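**Season parking permit at the Plendska station lot -- does it carry over if I change cars?**

Hi all! I've had a permit for the Grisico garage next to Plendska station since February, and I love not having to hunt for a space before my train. I'm trading in my old car next week, though, and the permit is tied to the license plate. Do I have to cancel and start over, or can they just swap the plate? I'm packing for a trip as well, so my head is all over the place.

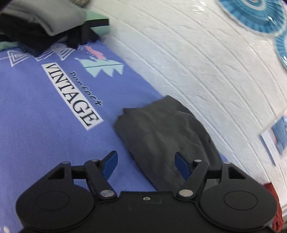
*Lavender sweatshirt, laid out flat*

The website only has a form for new customers, and I was on hold for around 30 minutes yesterday before I gave up.

-- Aurelia Fuchs, Aug 6, 2021

**Jonas Kälin**

You can swap it, no need to cancel. Log in, go to "My permit," and look for the tiny pencil next to your plate number (I missed it for ages). It lets you keep 2 plates on one permit, so add the new one before you pick up the car and take the old one off later -- that way the gate will open for either. Only one car can be inside at a time, of course. Mine took a day to go through, so don't leave it to the last evening like I did!

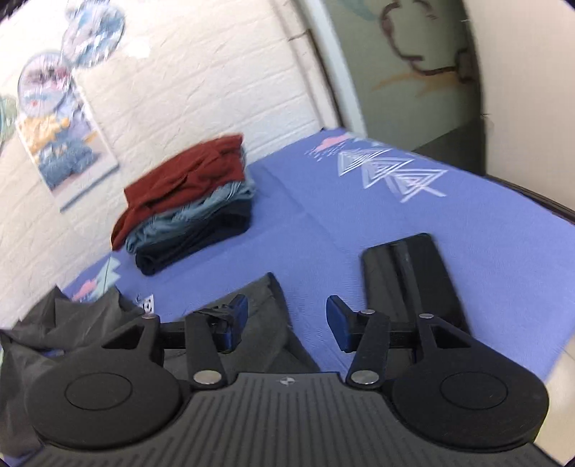 Mechthild Moser wrote that the pencil never showed up for her, and that she had to go to the desk on level 2 with her new registration. They were very kind about it, she added, and didn't charge her.

**Hubert Marti**

just park on the street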